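The Sunday Reset: Picking Up the Spare Room Floor

01/02/2026

I've been putting off writing about floors. Closets get all the glory in this newsletter (and I know, I know, I gave the linen closet two whole issues back in September), but the thing that changes how a bedroom feels faster than anything is what's lying on the carpet. You can have the bed made, the pillows stood up, the throw folded so the fringe hangs the way you like it, and then there are four bits of trash in the middle of the floor and the whole room looks like somebody checked out of it in a hurry.

So this time I'm doing the small room. Bed on one side, sofa on the other, a strip of carpet down the middle, and a wastebasket. I love a room like this because you can get it back to decent in the time it takes the kettle to boil, and I am a person who needs a win on a Sunday.
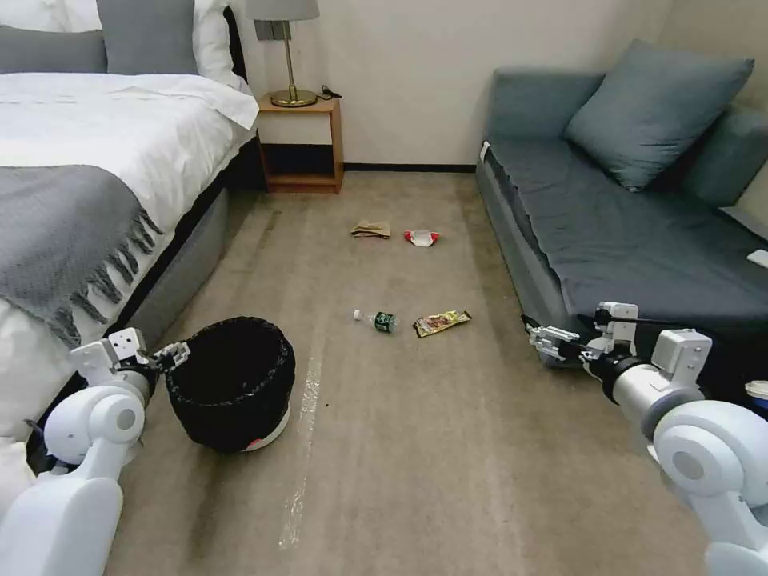
Puvura Home & Tidy Club – Members' Newsletter

Start with the floor and leave the bed alone. I used to do it the other way around! I'd smooth the duvet, fuss with the cushions, step back to admire it all, and step right on a wrapper. A made bed buys you a lot of forgiveness, so if yours is already made, walk past it. If it isn't, pull the duvet up flat in one go and come back for the pillows later.

The other thing I'd say is bring the basket to the mess. Mine lives by the closet door the rest of the week, and for years I walked each piece of trash over to it, one at a time, like I was delivering the mail. Now the basket comes with me and sits at the end of the carpet strip, and I work from the near end toward the wall. You bend down less and you don't end up shuffling back across what you've already done.

A word on baskets, as several of you wrote in after the last issue asking which one to buy. I've had a Skandasell one for ages and it's fine. It's black, it doesn't show scuffs, and it was 18 dollars. I've also had a very pretty woven one that shed all over the carpet and had to be vacuumed up after, so it went to live in the garage with the gift wrap. Whatever you choose, get one with an opening wide enough to drop things in from standing height. Tiny baskets look darling in the store and then you miss with every tissue.

Liners are up to you. I use the small bags that come 138 to a roll (who decided on 138?) and keep the roll in the bottom of the basket under the bag that's in use, so the next one is right there when I pull the full one out. My mother did that and I've never improved on it.
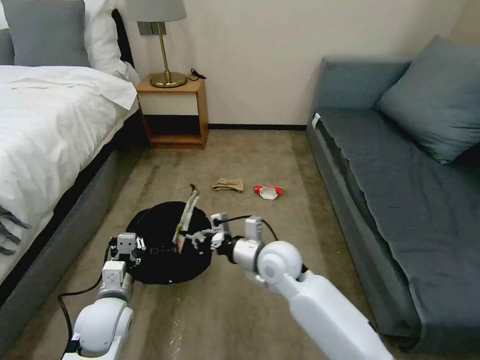 Paper is the sneaky part of floor trash, and it's where I see people slow down. Everybody will pick up an obvious candy wrapper, but paper makes you stop and wonder if you need it. Is it a receipt? Does it have a phone number on it? My rule is that if it's been crumpled, the decision has already been made. A balled-up tan bag like the one lying farther back on that carpet isn't going to carry anybody's lunch again, so in it goes with the red-and-white wrapper next to it. The one exception I make is receipts for things I might return, and those go straight in my back pocket, never onto the nightstand, where they'd breed.

If you sort your recycling (we do, with varying levels of commitment depending on who's home), don't try to do it while you're bent over. Get everything up off the floor first, then take the basket to the kitchen and pull the paper out there, on a counter, in decent light. I tried the two-basket system for one winter. All it gave me was two baskets with the wrong things in them and a good place to stub my toe.

Greasy or food-stained paper goes in the trash at my house. Check your own town's list though, they're all different, and ours changed its mind twice last year.

Now, snack wrappers. I'm not going to tell you to stop eating in the bedroom, I would be a terrible hypocrite. What I will say is to fold the wrapper in half before you drop it in. An open one springs back up and fills the basket with air, and then you're emptying it twice as often. Shake the crumbs out over the basket too – over it, please, and slowly. Crumbs in carpet are a bigger job than the wrapper ever was.

Once the big pieces are up, get down low and look along the carpet toward the wall. You'll see all the things you can't see from standing: the corner of a packet, a twist tie, the little plastic tag off a new shirt. Check the edge where the bed base meets the carpet while you're down there. In my house that's where the hair ties go. I also run a hand along under the fringe of the throw, as anything long and tasseled is very good at hiding things.

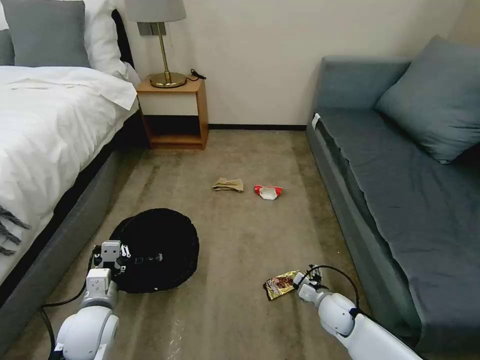 Then you can vacuum, and only then. I have sucked up a wrapper more than once trying to save myself a minute and spent ten of them sitting on the floor with a butter knife, picking shreds out of the brush. Go the long way, in straight passes toward the nightstand and back, overlapping a little each time. On light carpet the spot where everyone walks gets tired first, so give that lane a second pass in the other direction. It won't bring back the carpet you had when you moved in, but it does lift the pile and the room looks fresher for it.

While the vacuum's out, do the sofa seat with the brush head, especially if yours has a loose cover that goes rumply like mine. Tug the front edge down, smooth it toward the back, and stand the big cushion up again. I like one cushion at the far end and that's plenty. A guest needs somewhere to put a suitcase.

The nightstand gets a quick wipe, lamp base included. Lift the lamp, don't wipe around it. If the cord keeps wandering over the back corner, a small adhesive clip on the rear edge will hold it, and the Astesia ones came off my painted nightstand without taking the finish along. They're sold in packs of 10, so I've got them behind the desk and the toaster now, too. I got a bit carried away!

And empty the basket when you're done, even if it's only a third full. Coming into a clean room with an empty basket is such a nice feeling on a Monday morning, and it means last week's banana peel isn't in there waiting for you.

A few club notes before I go. The swap shelf is open again at the front desk, and there's a nearly new Tiêu table lamp on it if anybody's looking for one (shade included, no bulb). Our newsletter list is up to 877 of you, which made me sit down for a second. Keep sending your questions in, particularly about under-bed storage, which I'm writing up for next time and could use some strong opinions on. Drawers or bags? I've always been drawers, but my sister-in-law has been working on me.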